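Temitz Hand-Held Gripper Set
Open Day Guide, revision 2021-09-26

Section 8. Running the visitor demonstration

Use this section when the set is shown to visitors at the Jutberg hall. Read Section 6 first if the grippers have not been charged and paired.

8.1 Checking the fingers

1. Pick up one gripper by the handle and hold it over the white board.
2. Open the fingers all the way. Leave nothing between them.
3. Look at the live view on the host screen. A finger pad should show on each side.
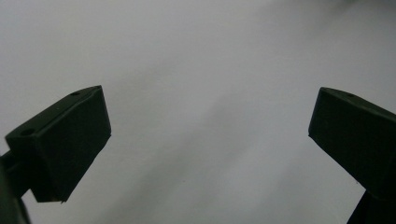

Figure 8-1. Gripper view, fingers open over a plain surface.

4. Check that the pads are tight. If a pad moves under your thumb, tighten its screws with the key from the Plirkis tool pouch.
5. Repeat with the second gripper.

Note: The right pad may show less than the left one in the live view. You do not need to adjust it.

8.2 Setting the light

Turn on the overhead lights and set the dimmer to 70. Soft gray shading on the board is normal. A hard shadow line is a sign that a window blind is open. 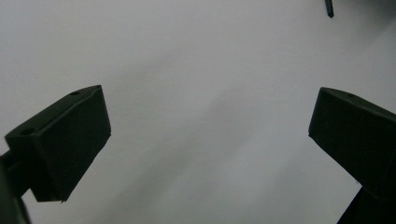

Hold the gripper still while the exposure settles, then press Lock on the host screen. The lock stays on until the gripper is switched off. If you change the dimmer afterward, unlock and start 8.2 again.

8.3 Showing the two-handed task

1. Place the clear divided tray toward the back right of the board.
2. Stand at the front with one gripper in each hand.
3. Run each cable back past your wrist. Do not let it cross the fingers.
4. Start with both grippers over the board and open.
5. Press Record and begin the task on the Hafstein task card. 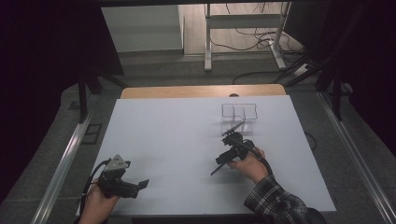
Figure 8-2. Operator's view with both grippers over the board. The divided tray is at the back.

CAUTION: Keep visitors outside the rails while recording. Cables on the floor are a trip hazard.

CAUTION: Do not hand a gripper to a visitor until recording has stopped.

Each run takes about 89 seconds. The host screen shows code 2006 if a cable comes loose. Stop, reseat the plug, and repeat from step 4.

For the November open day, see the separate schedule sheet.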